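From: Gizella Lakatos
To: Nomthorpe household and garden list
Date: 2022-01-14
Subject: Re: [nomthorpe-home] brushes, and where to keep them

Dear Pentti, dear all,

Thank you for such a good long message, I read it over breakfast and then again after lunch with a pencil in my hand. I had meant to answer you the same evening, but my sister telephoned, and you know how that goes.

Pentti Saarinen wrote:
> We finally emptied the cupboard under the stairs and I am ashamed
> to say how many brushes came out of it. Stiff ones, soft ones, one
> with hardly any bristles left. Lilla says to hang every single one
> on hooks. I say a big bin, everything in it, lid off, done.
> How do the rest of you keep yours? And does anybody know how to
> get the fuzzy sort of scrubber head clean again? Ours has gone
> grey and smells of the pond.
>
> Pentti

I am going to disappoint Lilla a little and side with you on the bin, though with conditions. We had hooks for years in the old house on Bundari Lane. They looked lovely for a week, and then somebody would take down the dustpan brush and put it back on top of the washing machine, and by August there were more things on the washing machine than on the wall. A deep bin with straight sides forgives all of that. You drop the thing in as you go by and it is put away.

My first condition is that the bin has to be wide enough for the long pieces to lie down flat. If they stand up in a corner they lean on the soft ones and squash them, and a squashed brush never quite comes back, whatever the label says. Mine is a plain gray one from Kocsis, the hardware place behind the station, and I paid 195 crowns for it before Christmas, which I thought was fair. They had a smaller size too but I would leave that alone. 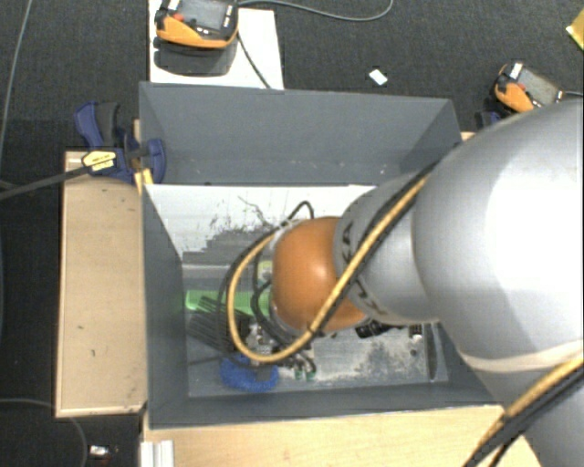

My second condition is about bristles. Anything with stiff tines or long strands should go in last and lie on top of the others, with nothing heavy over it. I learned this with a very nice stiff brush Dorottya gave me, which spent one winter under a boot scraper and now sweeps only to the left. I still use it for the doorstep (it was a present, after all!) but I wouldn't want you to lose a good one the same way.

Now for your fuzzy scrubber. Ours is the kind with a thick soft pile, and I have cleaned it more times than I care to remember. Pull out the hairs and threads first, while it is dry, with an old comb. Then put it in a bucket of warm water with a spoonful of washing soda and leave it for about 10 minutes. Squeeze it, change the water, and do it again until the water stays clear. I usually need 3 changes. Please don't use fabric softener, it makes the pile feel wonderful and then it won't pick up a thing. Dry it outdoors with the pile facing down, and don't let it go back in the bin until it is dry right through to the middle, or you will have your pond back by Sunday.

If a patch stays grayish after all that, I would let it be. Zsolt went after his with bleach and ended up with a pale spot and a hole in his good trousers.

One more small thing. I put a folded piece of old towel in the bottom of the bin and wash it when I do the floor cloths. It catches the grit, and you would be surprised how much grit there is. Dorottya uses newspaper, which works too, but it gets soggy and she complains about it every time I see her.

Lilla, if you are reading, do keep 2 of your hooks for the long-handled brooms. Those really are happier hanging, and I have never found a bin that would take them.

Does anyone still have the recipe for the Pluseck floor soap, by the way? I had it on a card and the card has gone wherever cards go.

Warm wishes to you both, and to the dog,
Gizella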